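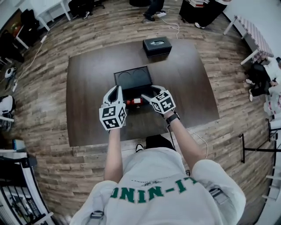

Figure 2. Standing work at a rectangular table, seen from above. The open box is in the middle of the tabletop and both forearms extend forward from the body.

4.2 Table depth and forward reach

The height of a worktable has received far more attention in the literature on shared workrooms than its depth. Height is easy to adjust and easy to ask about, and most guidance for standing work begins and ends with the relation between the tabletop and the elbow. Depth is usually fixed when the furniture is bought. In the rooms studied here it had been settled by the width of the doors and by what the supplier held in stock, and none of the purchase records mentioned the people who would use the tables.

We treat depth as the distance from the near edge to the far edge, measured at the side from which the user works. This differs from usable depth, which is the part of the top that a standing user can work on without bending at the waist. The tables at Drellstead and Haslam could be approached from all sides. At Flernby they were pushed against a wall, and the far strip of each top was used almost entirely for storage. Anything left there tended to stay there, and over the months of observation the usable depth shrank as the stored items crept forward.

Figure 2 shows the central position referred to in the rest of this section. When an open container is placed centrally, the user has to bring the hands over its rim before lowering them into it, so the height that matters is that of the rim plus whatever clearance the hands need. A table set correctly for writing or sorting is therefore too high for work into a box of any depth. Users at all sites were aware of this in a general way. Few changed the height of the table. Most moved the box towards themselves, and a smaller group put it on a stool or on the floor beside them.

Questionnaires were returned by 108 users. Of these, 65 said that they moved the container nearer to the edge before starting work, and the answers did not differ clearly between the sites. Free-text comments suggest that the habit depends on what else is on the table. Where the near part of the top was taken up with papers or tools, the container stayed in the middle and the user reached across. Several respondents described this as a temporary arrangement, although the room logs show the same layout in use from October until the end of the study.

The colour of the tabletop was recorded because it affects how readily small items can be found. Dark tops were preferred at Haslam, where the ceiling lights produced glare on the paler ones. At Drellstead the preference ran the other way, and dark items left on dark tops were the commonest cause of complaint in the room log. We did not test this formally. Black containers on dark tops deserve separate study, as the rim is then hard to pick out at the edge of vision and the user must look down more often to place the hands.

Adjustable tables of the Zostik type were available at 2 of the sites. Their tops could be raised and lowered by a handle under the near edge, but the range was seldom used. The handle was awkward to turn with a loaded top, and users who had once cleared a table in order to adjust it were unwilling to do so again. After the first month the settings hardly changed. We note that an adjustable table which is never adjusted has the same effect on posture as a fixed one, and the responses from the two groups were in fact very similar.

Two limits apply to these findings. Reach was reported by the users themselves and was not measured, and no record was kept of body height, so the answers cannot be related to individual build. The effect of working for long periods without a break is taken up in section 4.3, together with the results for seated users.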